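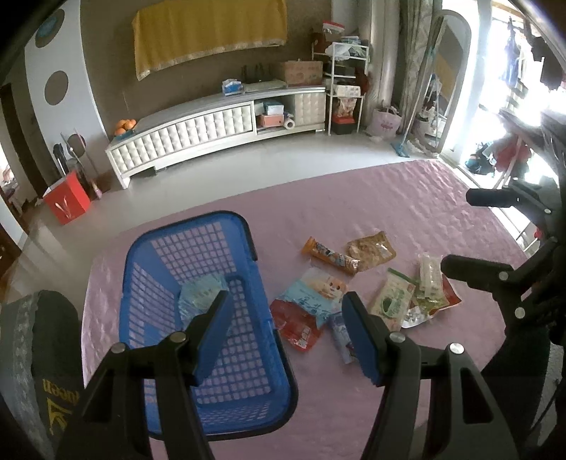
Julus handled basket, blue, with snack packets alongside

Julus Handled Basket
Colour: blue with black handles
Sold by Zemilov Household

The Julus is a large plastic basket for the sort of things that get carried from one room to another and back again: packets, toys, towels, shoes, post. It is rectangular with rounded corners, and the walls and base are both an open grid. Crumbs and dust fall through, so shake it out over the sink or outdoors before you bring it back in.

The handles are black and follow the line of the upper rim. They can be left up while you fill the basket or folded down when it goes on a shelf.

Details
Length 60 cm
Width 40 cm
Height 21 cm, handles down
Material: plastic
Maximum load: 18 kg
Supplied assembled
Stacks when empty

Using it for packets
Crisps, biscuits and sweets take up a lot of space for what they weigh, and a cupboard shelf is a poor place for them. Bags slide behind each other and get forgotten until they are out of date. In a basket this size you can lay the long tubes along one side, stand the flat packets against the wall and put the light bags on top. Heavier things such as jars and tins should go in first, spread across the base.

Very small items (loose sachets, wrapped sweets) may work their way into the openings. Put them in a bag or a small tub, or line the base with a cloth.

Care
Wash by hand in warm water with washing-up liquid. A soft brush will get into the corners of the grid. Do not put the basket in the dishwasher or leave it against a radiator. If a handle becomes stiff, rinse the joint and work it back and forth a few times. Replacement handles are sold in pairs. 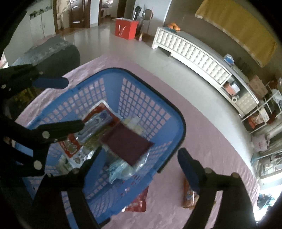 Flusis, March

We asked a few households to keep a Julus for the month and send us their notes. Lucrezia Costa used hers for snacks and found it easiest to fill on the bed, where everything could be spread out first. Her one complaint was that the basket leans on a soft surface if the weight is all at one end. We would say the same – put the first few packets in the middle and it sits better.

Ettore Gentile kept his in the hall for shoes and wanted a lid. There isn't one at present. The Wubshet crate has a clip-on lid and is a similar length, but its sides are solid and it has no handles, only grips moulded into the ends.

Thảo Hà asked whether the open sides make it hard to keep tidy. You do see what is inside, flat packets and crumpled bags included. Some people like that for food, as it saves tipping everything out to find one thing. If you would sooner have it hidden, choose the crate.

Ordering
Orders placed before noon on Wednesday go out the same week. Baskets can be returned unused within 21 days. For questions about spare handles or larger orders, write to Agata Marino at the Zemilov shop in Flusis.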